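Windness条形积木借用库改用敞口灰箱 九月起按箱出借

2020年9月14日

Windness条形积木借用库完成了本年度的收纳调整。原先带盖的透明盒全部停用，改为无盖的灰色矩形箱，出借单位也由“套”改为“箱”。首批投入使用的灰箱为40只，箱体由Hirnoletti供货，箱内积木沿用Kozłowski条形系列，不更换品种。

借用库设在Olter，向学校、课后班和社区活动室提供条形积木，目前登记的借用点为19个。此次调整不涉及借用资格，已登记的借用点无需重新填表，旧借用单上的编号继续有效。

旧盒的主要问题出在盒盖。盒盖为卡扣式，反复开合后卡扣先于盒体损坏，盖子合不严，叠放时上层容易滑移。七月盘点时，停用原因一栏填写最多的是“卡扣断裂”，其次是“盒角开裂”。盒体本身多数完好，但该型号的盖子已不单独供应，整盒只能随盖报废。

另一个问题是取放。条形积木长宽比大，在窄盒中竖插时密度高，但抽出一根往往带出相邻的几根，放回时又需要对准空隙。课后班反映，收拾环节占用的时间偏长，年龄较小的孩子通常把积木横着压在竖插的积木上面，盖子随之顶起。借用库曾在盒内加装隔板，隔板使竖插更整齐，放回却更慢，试用一期后取消。

新箱不设隔板，不设盖，积木一律平放。箱口尺寸大于箱底，箱壁略带斜度，空箱可以套叠。库方给出的装箱规则比较简单：积木长边与箱底平行，不竖插；允许交叉叠放，叠放后最高点不得超过箱口；同一箱内不混入其他系列。单根积木的长度上限定为200毫米，超过此长度的构件另行存放，不随箱出借。

颜色方面，库方在灰、白、蓝三种箱体中选择了灰色。白色箱体在试用中与浅色积木反差不足，清点时容易漏数；蓝色箱体对多数颜色的积木区分良好，但同一供货批次之间色差明显，套叠后外观不一致。灰色箱体对红褐、绿、黄等颜色均有可接受的反差，箱底的擦痕也不影响辨认。库方说明，擦痕不列为报废理由，只有裂纹、变形和箱口毛边才列入报废。

箱底变形的判定标准为5毫米。检查方法是将空箱倒扣在平直台面上，用直尺贴靠箱底中线，量取直尺与箱底之间的最大间隙，超过限值的箱子退出流通。箱口毛边用棉布检查：沿箱口抹一圈，钩住纤维即为不合格，可打磨后复检一次。

对于借用点的场地，库方没有强制要求，但更新了一份摆放建议。建议将箱子放在桌面上使用，桌面高度以使用者站立时能看到箱底为准。木质台面可以直接放箱，不必加垫；漆面台面建议加一层薄毡，避免箱底沙粒划伤漆层。地面铺设地毯的房间对降低积木落地的噪声有利，但深色短绒地毯上不易发现深色小件，归还之前应沿桌脚检查一遍。

小件的处理方式也有变化。旧规则要求所有小件装入封口袋，再放进盒内。封口袋在敞口箱中容易被压在底部，取用不便，新规则改为小件单独领取、单独归还，不计入箱内数量。若借用点在活动中自行把小件放进箱内，归还前应当取出。库方同时提醒，小件落在条形积木之间时从上方看常常只露出一部分，清点时需要移开上层积木再看。

清点表相应作了简化。旧表按颜色和长度分列，每套需要填写整页；新表只保留箱号、条形积木总数、缺损情况和经手人签名。缺损一栏分为“缺失”“断裂”“棱边崩缺”三类，棱边崩缺只影响外观的，不填。借用点交还时当面清点，双方在同一张表上签字，不再另开收据。表格用普通纸打印，一式两份，旧版复写联用完为止。

清洁流程分为两步。先把积木全部取出，灰箱用湿布擦拭内壁，晾干后再装；积木按材质分别处理，能够水洗的用中性清洁剂，不能水洗的以干布擦拭。借用库不接受整箱冲洗后直接归还，箱底积水会使下层积木吸潮，表面涂层也可能发粘。归还时发现箱底潮湿的，积木需要摊开晾置，晾置期间该箱不对外出借。

运输方面，敞口箱的缺点比较明显。没有盖，车辆转弯和制动时上层积木会移位，严重时越过箱口。库方的做法是在箱口覆盖一块平板，再用织带绕箱体一周收紧。平板随箱借出，平时可以立在箱子背面，不占用桌面。装载时箱子长边与行车方向一致，装有积木的箱子最多叠两层，两层之间必须有平板。空箱不受此限制，套叠后按普通货物处理。

试用期间，不同借用点对装箱量的看法差别较大。按容积计算，灰箱可以装得更满，但装满之后下层积木看不到，孩子倾向于把箱子翻倒在桌上再找。装得较少时，箱底露出的面积大，各根积木之间有空隙，手指可以从两侧夹住再提起，翻倒的情况明显减少。库方最后没有规定统一的装箱量，只规定了上限，即前述不超过箱口，下限由借用点自定。

积木在箱内的朝向同样没有统一规定。一种做法是全部沿箱体长边排列，外观整齐，清点快；另一种做法是随意散放，只要求平放。前一种做法适合清点前和运输前，后一种做法适合活动进行中。库方在说明中写道，活动过程中不必反复把积木理顺，结束时理顺一次即可。 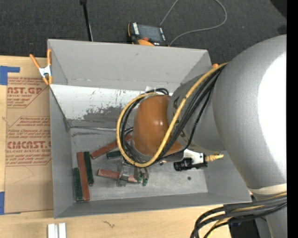

Celina Wilczyńska认为，取消盖子是对的，但平放规则还可以再写细一些。她在意见中提到，条形积木宽面朝下和窄面朝下差别很大，窄面朝下时稍一碰就倒，倒下后又压住旁边的一根，看起来仍是平放，实际已经叠了两层。她建议在装箱规则中补上“宽面朝下”，并在箱壁内侧画一道装载线，免得每次都要蹲下来比对箱口。

库方答复，装载线的建议已经收下，待确认标线涂料在擦拭后不脱落，再决定是否在现有灰箱上补画。“宽面朝下”一条将写入运输前的整理步骤，活动过程中不作要求。Kozłowski条形系列中有一部分构件截面为正方形，不分宽窄面，这部分构件不适用该条。

退出流通的旧盒不再向借用点发放。卡扣完好的盒子留在库内存放清点表、织带和备用标签，其余拆开盒盖与盒体，分别送交回收。借用点手中尚未归还的旧盒可以用到当期借用结束，归还时换领灰箱，不收差额。旧盒内的隔板一并交回，隔板丢失不计入缺损。

标签位置也作了调整。旧标签贴在盒盖上，盖子互换后标签与内容不符，是以往清点差错的来源之一。新标签贴在箱体短边外侧，箱口以下，套叠时不会被相邻箱子刮到。标签只印箱号，不印积木数量，数量以清点表为准。标签脱落的箱子不要自行手写补号，归还时由库方核对后重新粘贴。

备用箱暂不对外出借，用于替换检查不合格的箱子。借用点如在活动中发现箱体开裂，应停止使用并将积木移入其他容器，裂箱随当期归还。用胶带粘补的箱子按不合格处理，胶带边缘积灰后难以清理，残胶还会粘在积木表面。

新版装箱规则、摆放建议和清点表随箱发放，纸质文件放在平板背面的夹袋内。尚未换箱的借用点按原定归还日期办理，不单独通知。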